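About Fustance

Fustance teaches robots household work by having people do it first. We are a company of 17 people in Grernville, and we have been at it since Tülin Kılıçarslan and Hüsnü Duman rented a former bakery and put a kitchen in the front half.

What we do

Customers send us a list of tasks. Our operators carry them out in two ways. In hand guiding, the operator holds the arm and moves it through the job. In remote control, the operator sits at a desk with a pair of handles and the arm follows. Most lists call for both — hand guiding for short motions like turning a knob, remote control for anything that crosses the counter.

Each task is shown at least 40 times, with the objects moved between runs. A set of 300 runs is our usual delivery. Runs where the operator drops something are kept and labeled, and the customer decides whether to use them.

Our kitchens

We work in ordinary rooms with ordinary things in them. The Sarıgül kitchen, named for the street it faces, has a marbled counter, green and teal tile, and a toaster and a toaster oven with knobs and a handle to practice on. Bamboo boards and an open drawer box share the counter with jars and a black pan, and soft toys such as a plush watermelon slice go in when a task calls for something that gives when it is gripped.
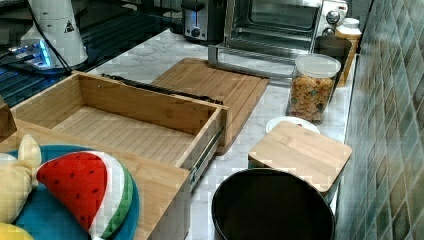
Who works here

Zodwa Mthembu trains new operators. Training takes three weeks, and the first is spent on remote control alone. Magdolna Fodor checks every run before it leaves the building. Sevim Yüksel handles scheduling and customer questions.

Working with us

Send your task list and the model of your arm to the front office. We also run Zokalden, a two-day course for teams that want to record their own demonstrations. The next one is in October and has room for six people.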